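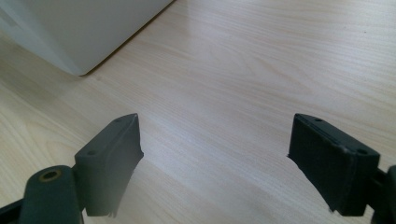 Leave the Table Alone

I have a pale wooden table and I've decided to be a bore about it. One big white thing gets to live in the corner, and the rest of the top stays clear. That's the whole policy. My friends think I've gotten strange, and one of them (hi, Chenxi) has started asking permission before she sets down her keys.

It wasn't always like this! For years my table was where the mail went, plus the library books, plus the charger for a phone I no longer own, plus a jar of buttons. We ate dinner in a sort of clearing. If company came, I'd sweep the lot into a bag, put the bag in the closet, and then spend the next week looking for the water bill in there.

What changed my mind was a weekend in March at a rental in Clelerham. The place had a bare table in it, and I kept sitting down there for no reason. I wrote two letters. I peeled oranges. I hadn't written a letter since college, and I don't even think the chair was comfortable.

So I came home and emptied mine, and I hadn't looked at the wood in so long I'd forgotten it had a grain. Long thin wavy lines, tan and nearly white, all heading the same way on a slant. When the light lands on it, one part goes almost washed out and the rest stays a shade warmer. I paid 1,150 dollars for that table and then spent 11 years hiding it under coupons.

Now, people who write about tidying will tell you to buy things. Trays, risers, little felt-lined caddies. I did that too. I had a Norum organizer with 18 compartments, and all it did was give the junk an address. A tray on a table is an invitation. Put down an empty one and by supper there's a battery in it, and a rubber band, and somebody's dentist card.

Weidong Xiao, my neighbor and a much neater person than I am, disagrees with me completely. He says a table with nothing on it looks like a waiting room, and that a home should show some signs of life. I get that, and his place is lovely, with the fruit bowl and the newspapers and the plant that leans. But he clears up after himself every night without thinking about it. I don't, and I'm never going to, so I need a rule dumb enough to follow when I'm tired.

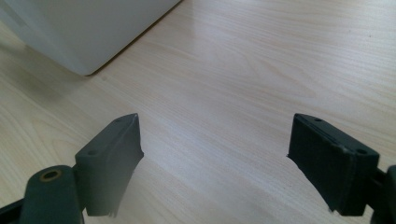 But What About the White Thing?

Fair question, and I get it a lot. If I'm so strict, why does anything stay out at all?

Well, it's big, and I'm not hauling it in and out of a cupboard every day. I tried that for a while and ended up annoyed before breakfast. It's plain and smooth, it has nice soft corners, and it sits back where I don't bump it with my elbow. I can live with one large calm object much more easily than a bunch of small fussy ones.

Chenxi says the next step is a second white thing, then a third, and then I'm back to eating in a clearing. She may be right. She's coming over tonight with a jigsaw puzzle, and I've told her she can have the table until bedtime.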